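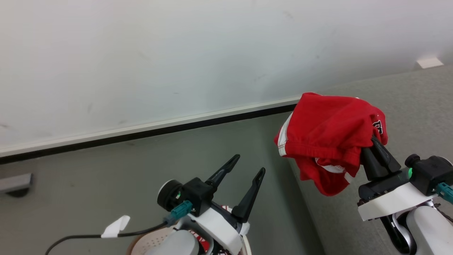
According to Birgit Ostermann, a festival changeover is the only job in music where you're late before you've arrived, and the first thing to go missing is always the monitor mix. We've kept her remark at the head of this section through two editions of the guide. Please read what follows before you are standing in a field.

Home Guides Downloads Spares Contact Previous Next

Section 4. Using the Nerno on a shared stage

The Nerno monitor mixer was designed for bands who bring their own monitoring and would like to leave with it. In a rehearsal room, Section 3 is all you need. A shared stage is different: the microphones belong to the house, the power belongs to whoever got there first, and the person at the front desk has already met nine bands today and remembers the drummer from one of them.

You will need the Nerno, its power supply, the supplied breakout loom, a headphone pack for each player, and a printed copy of your input list. A copy on your phone is not a printed copy.

4.1 Before you leave home

1. Load the show you use in rehearsal and save it under a new name. Do not call it "new."

2. Set all four mix outputs to zero. The Nerno recalls output levels exactly as you saved them, including the ones you saved during an argument.

3. Switch the low cut to 35 Hz on every input except kick and bass. If you run bass through a Vulero preamp, leave the low cut off on the mixer and use the one on the preamp.

4. Label both ends of the loom. The tails are numbered at the factory, but the numbers are small and the stage will be dark, or else so sunny that it might as well be.

5. Fit new batteries in the headphone packs. The ones from last time are fine, everyone will tell you.

Note: The mixer stores shows in internal memory and does not need a card in the slot. The card is for backup. Make one anyway.

4.2 At the side of the stage

Build everything on your own trolley or case lid while the band before you is playing. You'll have plenty of time, particularly if they announce that this is their last song.

1. Place the mixer flat with the vents clear. Coats and set lists count as obstructions.

2. Connect power and wait for the front light to turn steady green. Start-up takes 35 seconds. Pressing the power button again during this time starts it over, and the second wait will feel much longer than the first.

3. Plug the loom into the socket marked STAGE IN. Turn the collar until it clicks.

4. Plug the thru tails into the splitter outputs, but leave the stage end coiled until the previous band has cleared their gear. People pick up cables that look ready to go. They mean well.

5. Have each player put on a pack and turn it down fully.

Caution: Never connect or disconnect the loom while anyone is wearing earphones with the pack turned up. The resulting thump is brief and very loud. Mute all outputs first by holding MUTE ALL until it turns red.

Caution: Use the same power distribution as the rest of the backline. Do not run an extension to the coffee van, however friendly they have been. If the stage crew tells you which outlet to use, use that outlet.

4.3 The changeover

Many small stages allow you a line check and nothing more. The steps below assume the worst.

1. Hand the printed input list to the stage crew and point out anything odd, such as two vocal microphones for one singer or an acoustic guitar that appears for half a song.

2. Run the stage end of the loom to the house microphones, in order, starting with the drums. Resist the urge to begin with your own instrument.

3. Connect the thru tails to the house stage box. The Nerno passes every microphone to the front desk untouched, so nothing you do to your own mix will change what the audience hears. Tell the engineer this in one short sentence. They have heard the long version from someone else.

4. Ask the engineer to supply phantom power from the house desk. If they agree, leave the Nerno's phantom switch off. If they would prefer that you supply it, turn it on only for the inputs that need it.

5. Release MUTE ALL. Bring up each output slowly while its player speaks into a microphone. "Two, two" is traditional. Guitarists may play the riff, once.

6. Watch the input lights while each player makes their loudest normal sound. Green is good and amber is fine. Red means turn the gain down, and it will come on again in the first chorus, when everybody discovers how excited they are.

Note: If you change the gain after the house desk has checked its levels, the front desk is not affected. The thru connection sits ahead of the gain control. You may need to repeat this to the engineer, who has no reason to believe you.

4.4 If there is no sound

Check these in order before you blame the mixer.

1. The pack is switched on and turned up. Most calls to our support line end here, often quite abruptly.

2. MUTE ALL is not lit.

3. The right show is loaded. A quiet kick drum and a deafening banjo usually mean you have opened somebody else's.

4. The loom collar has clicked.

5. The house microphones are connected to the loom and the thru tails to the stage box. With the two reversed, everything looks correct and nothing works.

If one input is dead, swap its tail with a neighbor. When the fault moves with the tail, the tail is damaged; use the spare and tie a knot in the bad one so it doesn't come back at the next show.

Older Sakai packs will work with the Nerno but need the adapter listed under Spares. At the Drirnwood tent, which holds 400 people when they all breathe in, we ran a full set on them with the pack range set to SHORT. Use LONG on open-air stages only.

4.5 Clearing the stage

1. Hold MUTE ALL until it is red, before the applause finishes if you can manage it.

2. Disconnect the thru tails, then the microphones. Leave every house microphone on its stand.

3. Collect the headphone packs. The singer's will be on the singer, who will be at the merchandise table.

4. Power down, wait for the light to go out, and remove the loom.

5. Coil the loom over and under, as shown on the card in the lid. Wrapping it around your elbow shortens its life, and the stage crew will be watching.

Save any changes to the show once you're back at the van. For replacing a damaged tail, see Section 6.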